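From: Danylo Hrytsenko
To: sports-on-air list
Date: December 27, 2018
Subject: Re: Rellberg half marathon, who is calling it in May

Dörte Fuchs wrote:
> Do we have a lead commentator yet? Gitville Radio wants a name
> for the spring schedule, and I would like to give them one
> before they put last year's team back in by default.

Dörte, yes. Nadiia Yatsenko has agreed to lead. She did the cycling for Gitville for five seasons and moved to the Semeniuk handball show after that, so most of the listeners will know her voice. She has not called a road race on foot before, but she knows the course and has asked for the start list early.

The list stands at 496 runners. She wants club, home town and best time for the top 80, on paper, in bib order. Last year we had them by surname and it was slow going every time the lead group changed.

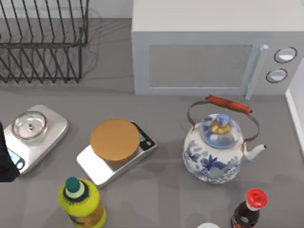

Radymyr Stetsiuk would put the second commentator at the bridge and leave the finish to one person. The bridge is where the race broke up both times he covered it, he writes, and the studio only heard of it when the leaders came into the stadium. He also wants a proper line out there — the phone dropped twice.

I agree on the bridge. Pantelis, can you take that spot? You would need to be in place by 7 and stay until the last of the women's field is through. The Flurkon headset is yours if you want it, Nadiia prefers a hand mic.

Still open: post-race interviews, and who reads the results for the evening bulletin. Replies to the list please, not to me alone.

Danylo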